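Moving the grasp planner off the robot clock

I spent most of September on one bug, so this post is mostly about that bug. If you only care about the result, the fix is in the Ranik branch and the config change is at the bottom.

For anyone new to the blog, I work on the software side of a two-arm cell. The job is moving black plastic shell parts between a bin and a long yellow table. The planner is called Sirum, the perception node is called Wasenen, and Seyoum is the logging tool that Mohcine Morsy wrote and the rest of us now depend on. The parts are hollow, and they come in a few shapes. Some are deep, some are flat, and they can end up in the bin with the domed side showing.

The bug looked like a grasp problem. The hand would close on a part a little to one side of where it should. With a small error the fingers still got hold of it, and the log called that a success. With a bigger one the part got pushed along the table and the retry logic kicked in. I assumed calibration, because it usually is calibration. I redid the head camera, then both wrist cameras, and the error stayed the same size. 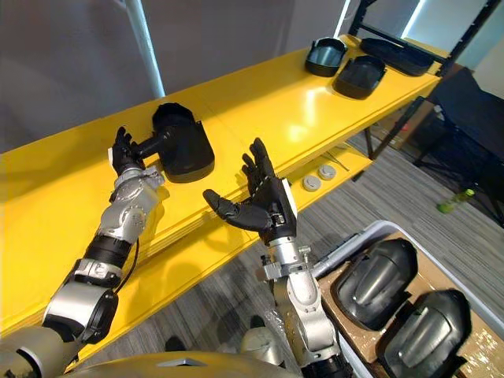

Left hand on the handle, right hand waiting palm up.

What finally pointed me in the right direction was that the error depended on which arm had moved last. If the arm had been still for a second or two, the grasp was fine. If it had just come back from the bin, the grasp was off, and always off in the direction the arm had been traveling. That isn't how a bad calibration behaves. It's how a bad timestamp behaves.

Wasenen stamps each detection when the camera frame arrives at the computer. Sirum stamps joint states with the time from the arm controller. Both clocks are synced at startup and I had never checked them again after that. I wrote a short script to compare the two over a long run, and by the end they were 92 milliseconds apart. At a slow arm speed you would never see it. At the speed we run the return move, it's more than enough to miss a handle.

The reason we hadn't caught it earlier is a bit dull. Our regression test uses recorded runs, and when Seyoum replays a run it rewrites every stamp onto one clock. So the drift was gone by the time the test saw the data. We had 530 recorded grasps that all passed, and every one of them had been quietly cleaned up on the way in. Mohcine has added a flag to keep the original stamps. I think it should be on by default and he doesn't, so for now it's off.

The first fix I tried was to resync the clocks every few minutes. It worked and I didn't like it. A resync makes time jump, and the trajectory follower does not enjoy a jump in the middle of a move. I got one hard stop out of it and took it back out the same afternoon.
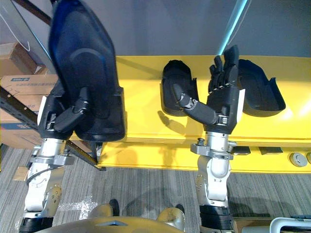 The second fix is the one I kept. Sirum no longer reads the controller clock for planning at all. When a joint state comes in, it gets stamped on arrival with the same computer clock that Wasenen uses, and then a small filter estimates the delay and subtracts it. The controller's own stamp is still stored, so you can look at it later, but nothing downstream acts on it. The filter is simple. It keeps the last 2,000 messages, takes the smallest difference between the two stamps, and treats that as the base offset. Smallest works better than average here, as a late message can be late by any amount but a message can't arrive before it was sent.

I also changed how the planner looks up the hand pose. Before, it took the newest joint state it had. Now it interpolates to the time of the camera frame. If there isn't a joint state on both sides of that time, it waits for one, and if none comes it drops the detection and asks for another. Dropping costs a little time. Planning from the wrong pose costs a lot more when you count the retries.

Marwa Morsy reviewed the change and found a mistake in it. I was clearing the message buffer whenever an arm finished a move, which meant the filter started over every time, right when it mattered most. She also asked for the current offset to be published as its own topic so it can be plotted next to the grasp error. I should have done that in the first place — it would have saved me two weeks.

The wrist cameras needed the same treatment, and there I found a second, smaller problem. The wrist stream goes through a decoder that holds back one frame. The stamp was being applied after the decoder, so every wrist detection looked newer than it was. I moved the stamp to before the decoder. The head stream doesn't use that decoder and was never affected.

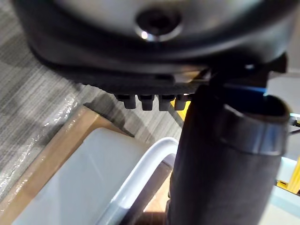
Wrist view over the cardboard and plastic wrap.

I've now run 3,000 planning cycles with the new code, and the direction-dependent error is gone from the plots. There is still some scatter on the flatter parts, but that comes from the detector and it was there before. I'll look at it separately.

If you use the Ranik branch, set stamp_source to "arrival" and leave buffer_reset turned off. The old behavior is still available under "controller" for anyone replaying older logs. You'll need the current version of Seyoum for the raw stamp flag to do anything, because older versions ignore it without a warning.

Next on my list is the retry logic, which still counts a pushed part as a new part.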